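Pitby Laundry Terms

A word list and sorting guide for household laundry, collected from care leaflets, repair notes and short interviews in Dundamness. Maintained by Victor Ogola and Bakari Simiyu.

What is in it

The list has 131 terms. Each one has a short definition, a usage note and, where we have it, a regional spelling. Most entries deal with fabric care, stains, drying and mending. Ironing is thin and will stay that way until someone sends us more material.

Files

terms.csv – one row per term
notes.txt – longer comments, keyed to the term number
spellings.csv – regional variants, 90 rows
CHANGES – what moved between releases

Columns in terms.csv

id: whole number, never reused
term: lower case unless it is a name
group: one of wash, dry, mend, store
definition: one or two sentences
source: leaflet, interview or repair note

Empty cells mean we don't know. They do not mean "none".

Color terms

"Bright" covers any strong single color, even when the item has trim in another color. A red piece with narrow white stripes along one border is filed under bright, with "contrast trim" in the usage note. Version 2 had a separate group for striped goods. It overlapped with too many others and was dropped.

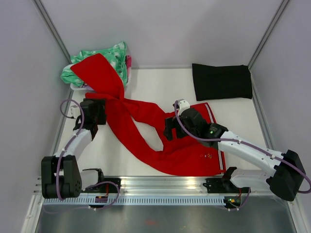
Known problems

"Wring" and "twist" are used for the same thing in some leaflets and for different things in others. We kept both and cross-referenced them in notes.txt.

The Bodin leaflets use "rest" for drying flat. The Trarell ones use it for leaving a stain remover on the cloth. Check the source column before you merge anything.

Three interview entries have no definition yet. They are marked TODO.

Changes in version 3

Spelling variants moved to their own file. Duplicate terms merged in August. The group "other" is gone – everything in it was either moved or deleted.

Corrections

Send the term number, the current text and your suggested wording to Bakari. New terms go to Victor, with a source if you have one.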